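Fledari Building Users Group
Minutes of meeting, 11/21/22

Present: Pierina De Luca (chair), Evaristo Serra (minutes), tenants of units 2 and 5
Apologies: Furkivier

1. Previous minutes
Accepted with one correction. The quote under item 4 was from Fabbri and covered parts only.

2. Heating
The return temperature on the north riser remains too high. E. Serra reported that two balancing valves are seized and cannot be adjusted. Fabbri quoted 2,145 for replacement, including drain-down and refill. The chair asked for the inhibitor dosing to be listed as a separate line before the order is placed.
Action: ES

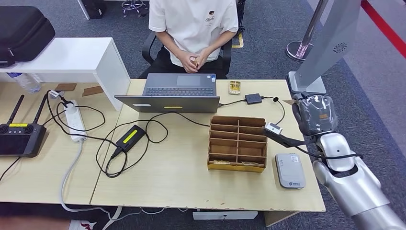

The drain-down requires the riser to be off for one working day. Unit 5 asked for written notice and would prefer a date in December. Agreed, subject to Fabbri's schedule.
Action: PDL

3. Meter readings
Readings for unit 2 were again submitted late. The tenant stated that the meter cupboard key was missing — a replacement will be cut. Estimated readings will not be used for the year-end split.

4. Payments
The filter order, 900 in total, was charged to the Amex card and has not yet been allocated. It will be divided by floor area, as before.
Action: ES

5. Any other business
Unit 5 reported noise from the circulation pump at start-up. To be checked during the valve work.

Next meeting: to be set once the Fabbri date is confirmed.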